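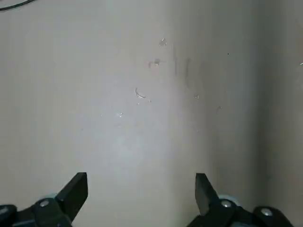 Resident Services > Move-Out Inspections

Tindall Court Apartments, Unit 319
Walk-through checklist with comments, 2018-09-08

Thank you for leaving the keys with the front desk, and for being so patient while we got to you! Our comments are next to each item so you can see how we came to each mark.

Entry door and deadbolt: OK. Turns nicely. The peephole cover is missing, but it was missing on your move-in sheet too, so please don't give it another thought.

Smoke alarms (3): OK. All of them sounded when tested, and the hallway one has a fresh battery (thank you for that).

Living room walls: OK. A few nail holes, small ones, well within what we call ordinary wear.

Kitchen: NEEDS WORK. The Musia range is clean inside and out, lovely job, but the hood filter has to be replaced. The charge is $20, taken from the deposit.

Bathroom: OK, with a note. The caulk along the tub is pulling away at the faucet end. We had this on our own list back in June and should have gotten to it sooner, so there is no charge to you.

Windows and screens: OK. The bedroom sash still sticks a bit and wants a good firm push.

Balcony rail: OK. Firm at every post.

Storage locker 63: NOT CHECKED. The padlock is still on. Please drop off the key or call the Hakholm Property Management office and we'll meet you there, mornings are easiest for us.

Re-inspection needed: storage locker only.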